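Review: Shirima stone floor cleaner, the one-litre bottle

July 17, 2020

I've gone through two bottles of this stuff now, so I reckon I'm allowed an opinion. If you've got dark stone tiles and a dog, you'll already know my problem. Our hallway and laundry were tiled by the previous owners in something grey and veiny, and for the first year I mopped it with whatever was cheapest at the shops. It went cloudy. You could see every swipe of the mop if the arvo sun came through the back door, and my sister-in-law politely asked if it was meant to be matt.

Anyway, Jocelyn Castillo at the tile place in town put me on to Shirima. She sells three or four brands and said most people come in asking for Nimar (it's the one with the ads), but that Nimar leaves a bit of a film on darker stone unless you rinse it twice. I don't rinse anything twice. So Shirima it was.

You use a capful to half a bucket of warm water, mop it on, and walk away. The first wash was a bit of a letdown, to be fair. Still cloudy. By the third or fourth I noticed the veins were coming up properly, all those little white lines I'd forgotten we had, and the rusty bits looked orange again instead of brown. 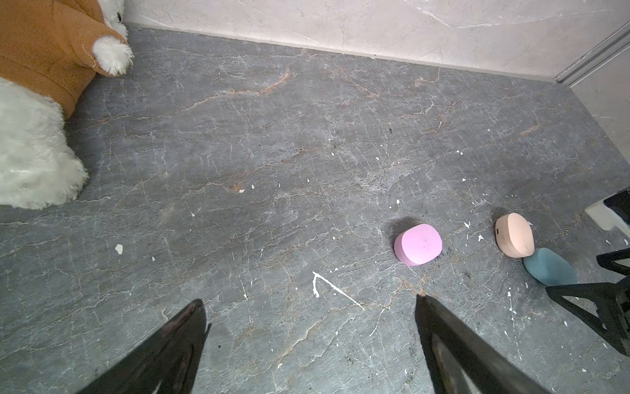
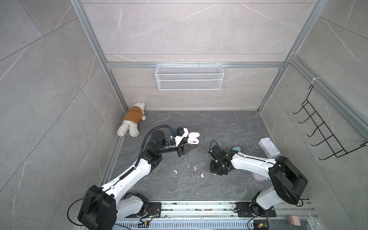 The smell is fine. Faint, sort of eucalyptus, gone in an hour. I did try the Protance spray in between, thinking a spray would be easier for the odd muddy paw print, and it was easier, but it dried in spots and I had to go over the lot with a damp cloth. Back in the cupboard with you!

Things I don't love: the cap. It's a screw top with no proper measuring line, just a ridge inside that could be the fill mark or could be how the plastic was moulded. I've been filling to the ridge and hoping. The label also peels off once it's been under the sink a while, so take a photo of the instructions before they go soggy. And it does nothing for grout — for that I still get down with a toothbrush and some bicarb and feel sorry for myself.

It isn't cheap either, but a bottle lasts us months, and we've got a fair bit of floor. I haven't tried it on the pale marble in the bathroom yet. Leonardo Pagano, who did our shower screen, reckons to test a corner behind the door first and leave it overnight, so that's the plan for the long weekend.

Would I buy it again? Yep, there's a third bottle in the laundry already. Four stars, and I'd give it the fifth if they sorted out that cap.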